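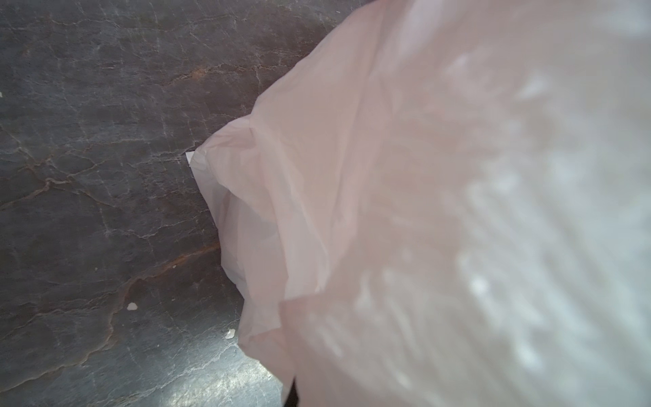 Pale pink plastic bag and a dark, stone-look surface with rusty veins.

Manuals > Gornia Shaking Table > Section 4: Leveling, Water and Your First Run

Text by Noemí Meléndez
17 shares | 4 comments

4. Leveling, Water and Your First Run

If you have come straight from Section 3, your table is bolted to its stand, the drive belt is on, and you are probably itching to pour some black sand onto the deck. I know the feeling! Please give yourself a slow hour with this section first. A shaking table separates heavy grains from light ones by very small differences in slope, stroke and water, and a deck that is tilted the wrong way will happily send your garnet and your gold off the same end together.

You will need a long spirit level, the two wrenches from the parts bag, a garden hose with a shutoff valve, three buckets, and some sand you don't mind losing.

4.1 Leveling the deck

1. Make sure the table is unplugged. Hang the plug over the stand where you can see it the whole time you are working.

2. Lay the level along the deck, parallel to the riffles (the raised ribs). Turn the two feet at the motor end until the bubble sits in the middle.

3. Now turn the level across the riffles. You want a gentle fall from the water side down to the tailings side. Start with the tilt pointer at the second mark on the scale and leave it there for now.

4. Tighten the lock nuts on all four feet, then check both directions again. Tightening nearly always moves something a hair, and it is much nicer to find out before the water is running.

Note: On a wooden floor, stand the feet on concrete pavers. Wood gives a little with every stroke, and you will be re-leveling all afternoon.

4.2 Connecting the water

5. Screw the hose to the brass inlet on the wash bar. Hand tight is enough, with the rubber washer in place.

6. Open the valve slowly until every hole in the wash bar is running. If one or two stay dry, close the valve and clear them with a toothpick. Don't use wire, which widens the holes and leaves you with a streaky deck forever after.

7. Watch the water cross the deck. It should travel as one thin, even sheet, just covering the riffles. If you see dry patches, wipe the deck with a drop of dish soap on a sponge and rinse it well. New decks in particular come with a bit of mold release on them and shed water like a waxed car.

Caution: Keep the motor housing and the extension cord out of the splash. Use only an outlet with a ground fault breaker. If water gets into the housing, switch off at the breaker panel and let the motor dry fully before you go near it again.

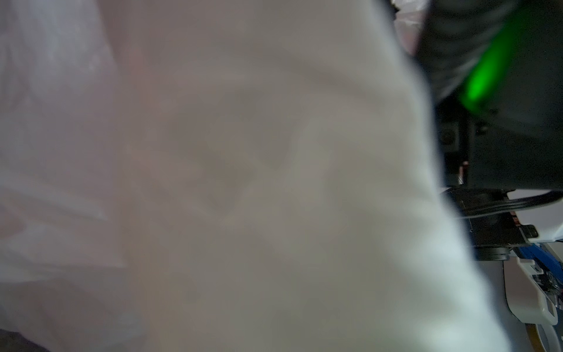 8. Set a bucket under each of the three outlets: concentrate at the far end, middlings at the corner, tailings along the low side. Label the buckets as well as the lids. Lids wander.

4.3 Setting the stroke

9. Turn the speed dial to its lowest setting, plug in, and switch on. Let the table run with water only for a few minutes and listen. A steady knock is normal. A rattle usually means a loose foot, so stop and go back to step 4.

10. Bring the speed up to 264 strokes per minute. That is our starting point for sand screened to 20 mesh, and most people end up staying close to it. Finer material likes a faster, shorter stroke; coarse material likes a slower, longer one.

Caution: Never reach under the deck while the table is moving, even to rescue a dropped spoon. The gap at the toggle closes completely on every stroke.

4.4 Your first run

11. Screen and wet your practice sand thoroughly. Dry grains float on the surface of the water and ride straight into the tailings, heavy or not - a sad way to lose the good stuff.

12. Feed it in at the upper corner with a small scoop, slowly and steadily. One heaped scoop and a long wait will not do the same job.

13. After a little while you should see the sand fan out into bands, with the dark, heavy minerals riding highest and the pale quartz dropping off low. If the bands are all crowded at the top, add a touch more tilt. If everything washes away together, take some off. Change one thing at a time, and give the deck a couple of minutes to settle before you judge it.

14. When you are happy, write down the tilt mark, the dial setting and how far you opened the valve. The blank page at the back of the manual is there for that.

Note: Run your tailings a second time before you throw anything out. While you are learning, there will be something in them.

15. To finish, stop feeding, let the deck clear, switch off the motor, and only then close the water. Unplug before wiping down.

Section 5 covers the drive belt, the grease points and winter storage. If your serial number is below 3380, read the note on the older belt guard first.

Comments (4)

Leobardo Camacho
The dish soap did it. I had been blaming my pump for a week.

Ruxandra Zamfir
Can this be run from a recirculating tub? We're on a well and I don't like leaving the hose on that long.

Noemí Meléndez
Ruxandra, yes, with a settling bucket ahead of the pump so you aren't feeding silt back onto the deck. There's a drawing in Section 6.

Dulce Esquivel
Mine is on the Gestwood stand and the feet are a different thread. Which wrench fits those?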